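Subject: Re: [shboul-fans] Elias and the swimwear cover

Elias Qudah's fan club wrote:
> Has anyone seen the October issue of Cluma yet? My newsstand
> says Tuesday. Is it true he got 7 pages?

Hello dears,

Yes, 7 pages plus the cover, and my sister in Mukthorpe already has hers (subscribers always get it early, lucky things!). She says he looks wonderful, very relaxed, and the interview is longer than the last one.
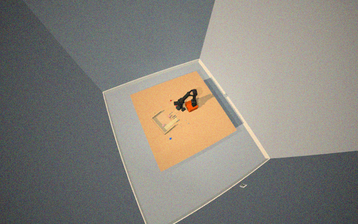 He talks a good bit about leaving Priltell after two years and how much he missed his mother's cooking on those long shoots – I got a little teary when she read it to me over the phone. If your newsstand runs out, mine is holding 15 copies, so just write and I'll put one aside for you.

Hugs to all,
Dottie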